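Fruit and Drinks Table: Photo Gallery
Posted 2020-11-20 by Sandamali Pramanik

Flaston is our small kitchen workspace in Clitstead, on the ground floor behind the Pludora shop. This gallery is about the drinks table, which we set up when we want to try a cold fruit drink or a plate of garnishes before it goes on the menu. People have asked what we keep on the table and where it all goes, so I have put some notes here with the pictures.

The table

The top is brown and has a matte finish. We chose a plain color because small fruit is easy to find on it. Lemons and limes show up well. Dark cherries are harder to see on brown, so they go on a board or a light plate.

We leave the middle of the table open for plating. Bowls stay near the edges where they can be reached without leaning over the food.

Fruit

Lemons, limes and cherries are the usual order. The fruit comes in on the morning we need it. Whole citrus is washed, dried and left out on the table until it is time to cut. We buy lemons with firm skins and pass over any that feel light for their size. Limes should be dark green and shiny. Cherries keep their stems when we can get them that way, as they are easier to pick up and look better on the rim of a glass.

For one pitcher we use 800 ml of cold water, the juice of two lemons and 200 ml of syrup. Five slices of lemon go in at the end. The pitcher goes in the refrigerator for 18 minutes and is stirred once before pouring.

Plates, bowls and the tray

The round plate is for finished garnishes. It has a raised rim, so cherries do not roll off. The cream tray with the bunny on it is used for carrying things to the front. The bowls are pale green and pink. Ice goes in the pink one, with a metal scoop. A gray cloth is kept folded by the tray for wiping hands and drips.

The cutting board is wood and is used only for fruit. It is rinsed after each kind of fruit and dried standing up. We oil it every March.

Pictures from the table 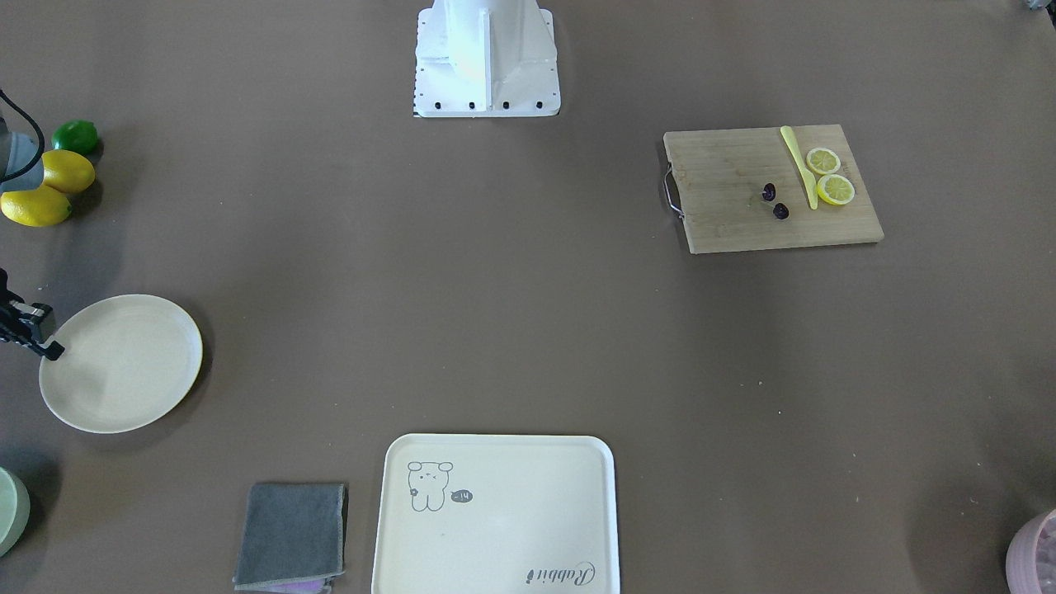
Sliced lemon and cherries on the cutting board. The round plate is at the left with nothing on it, and the whole lemons and the lime are near it.
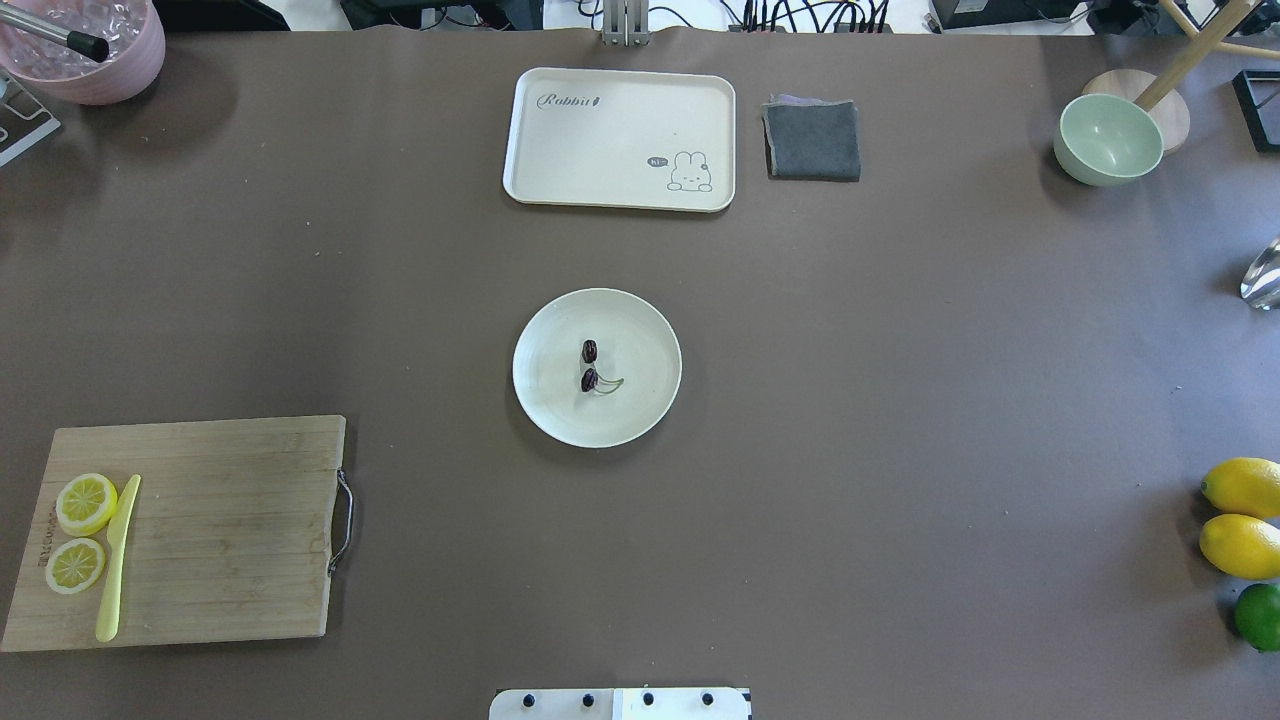 Two dark cherries on the round plate, one with a green stem. The tray says "Rabbit" and the bunny in the corner says "hi~". Ice is in the pink bowl.
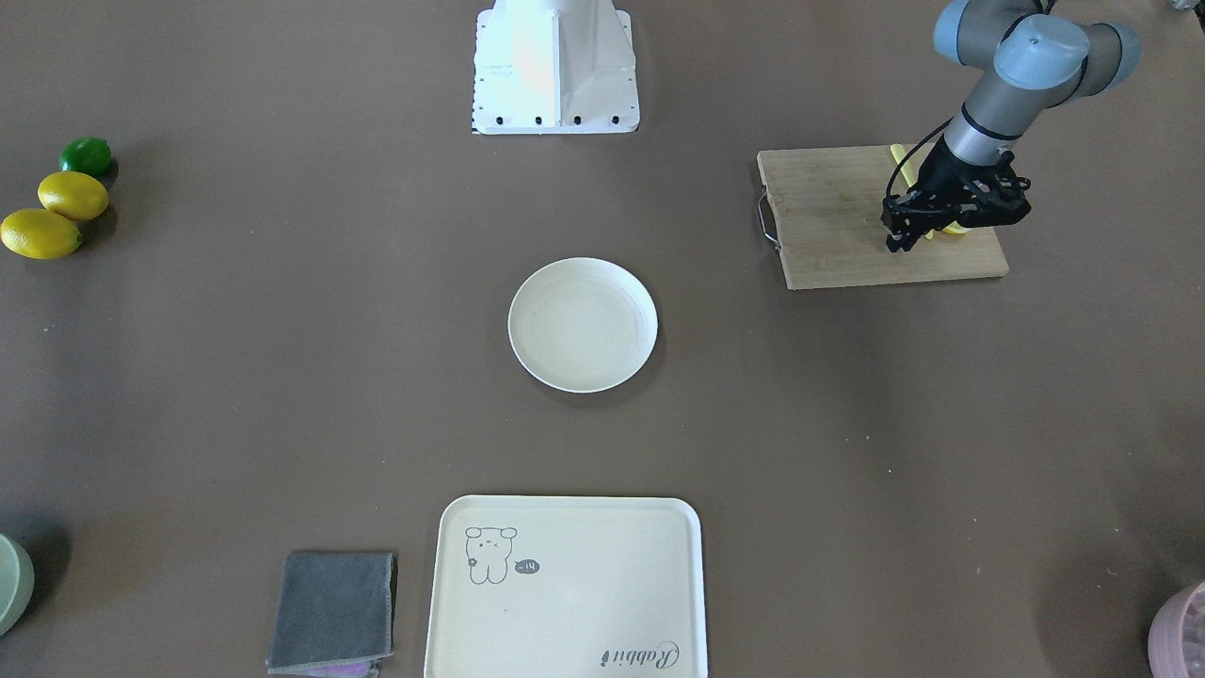
The cutting board with its left half clear. The plate is empty, and two lemons and a lime are along the left side of the table.

Cleaning up

Cut fruit that is left over goes into a covered container and is used the same day. Whole lemons and limes go back in the refrigerator drawer. Ice is tipped into the sink and the bowl is turned upside down on the rack. The table is wiped with warm water and a little dish soap, then dried with a clean cloth.

More galleries

The Tufa baking shelf gallery will be added when the new shelf labels are finished. If you would like to use the drinks table, leave a note for Sandamali at the Pludora counter.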